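The man in the cap came with the map. We had bought the city from Clamorik as a bundle – roads, signals, a subway stair, one pedestrian – and I was paid to teach the Golness planner to get past him.

It wouldn't. It would roll up, work out 500 possible futures, dislike all of them and wait.
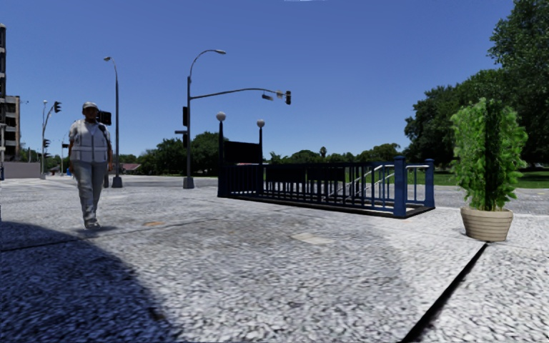

Stustthorpe asked over the speaker whether the planner was stuck or just being polite, and whether there was a log that could tell the two apart. There wasn't. Stustthorpe said to write one, then, and hung up to go to lunch.

So I wrote one. Each time the planner chose to do nothing it had to give its reason and a confidence score out of 90, the scale having been set by someone who left before I started. By mid-afternoon I had 31 pages. Every line read YIELDING, PEDESTRIAN MAY HAVE PLANS.

I took the man out and ran it again.

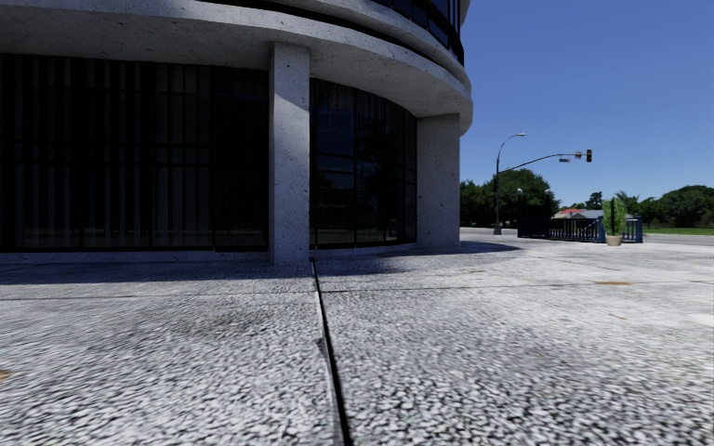 RUN NOTES, BUILD 9

Pedestrian removed. Planner yields anyway. Reason given: PEDESTRIAN NOT FOUND, MAY RETURN. Confidence 90.

I read that twice and went to make tea. The prediction module kept a memory of everyone it had ever tracked, and the bit that was meant to forget them had been commented out in April with the word "later". I uncommented it. The tests failed. I commented it out again and felt a certain kinship with whoever had done it first.

Then I put the man back, and this time I gave him a goal, a spot on the paving I picked with my eyes half closed.

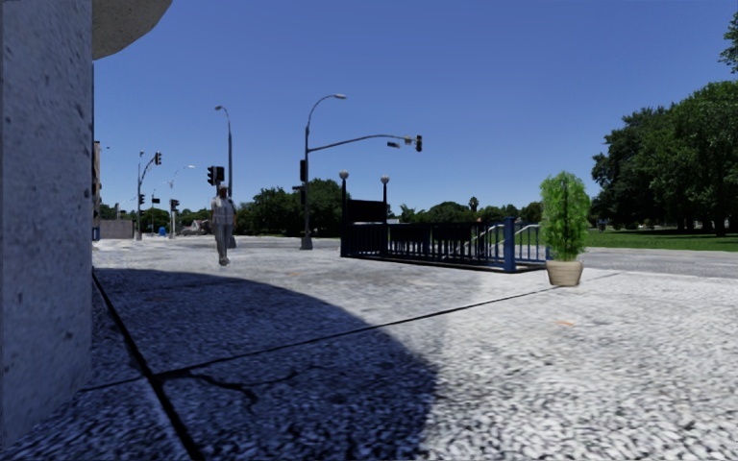 The planner cheered up straight away. It worked out its little corridor behind him, neat as you like, and the cost dropped to nearly nothing. All it had wanted was for him to be going somewhere. I've had managers like that.

The Villaseñor demo was at four. I set the start pose at the far corner, facing the crossing, and pressed go.
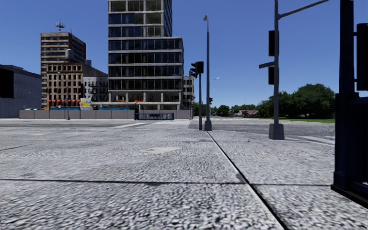 It sat there for a whole signal cycle. I opened the log, expecting the man, and found a new line I hadn't written a string for in any file I could search. YIELDING, it said. OPERATOR MAY HAVE PLANS.

I checked the confidence. It was 9, so I went home.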